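**Cell going in on the umbrella bench — what happens to the three of us?**

Robel Gudeta
2018-11-12

I work in returns at a small wholesaler. Folding umbrellas come back, we sort them by colour and put them away. There are 3 of us on the bench and management now has a pair of robot arms learning the same job. We've been told "roles will evolve", a phrase I last heard shortly before the canteen closed. Has anyone been through this?

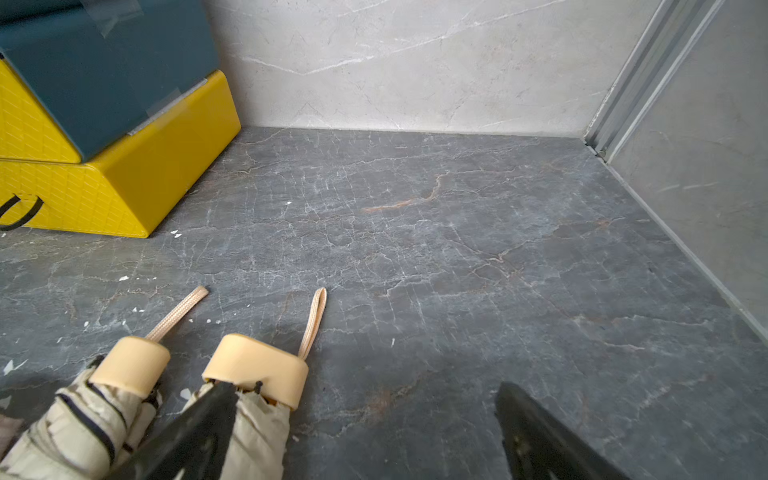
Who decides what the staff do once the arms are running?

Your line manager decides, usually with HR, and you should be consulted before your duties change. Ask for the new job description in writing.

---

**Kedir Yimer**

We had this at Pekdale in May. I can only tell you what changed for us.

The dull part of the job went first, and I don't miss it. What came in its place was standing near a machine, tidying up whatever it had made a mess of, and filling in a form about it. The form has 23 boxes. My wrists are better and my handwriting is worse.

Pick-up from a jumble is the bit to watch. Straps and loops are a nuisance to us as well, but we've had practice at being annoyed by them.

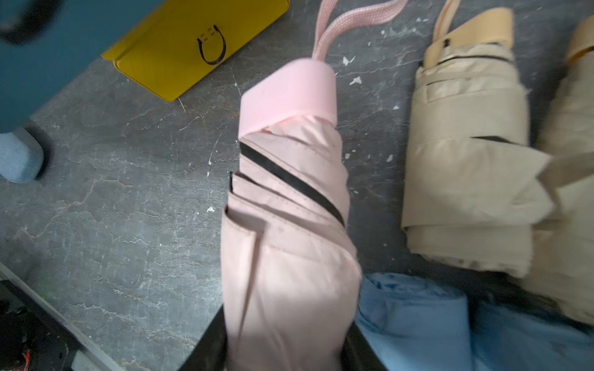

*Pink and beige umbrellas on the floor, with the gripper at the pink one.*

Things I'd ask for now, before anyone gets busy:

- Who is allowed to stop it, and whether you get told off for doing so
- Paid training time — ours was "pick it up as you go"
- What the target is. Ours was almost 3000 items a week, set by someone who had seen a video
- Whether the pay grade moves when the job title does
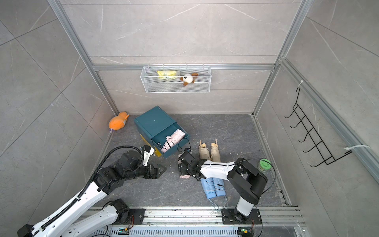 On that last one, keep at it. My title became Cell Attendant, which sounds like prison work, and the grade stayed where it was until Wondimu Hailu in our office put the old and new duties side by side and sent them upstairs. The rise came through a few weeks later.

---

**Kiros Tufa**

My dad's place got a machine in 1973 and they all said the same thing. He retired from there. Join a union.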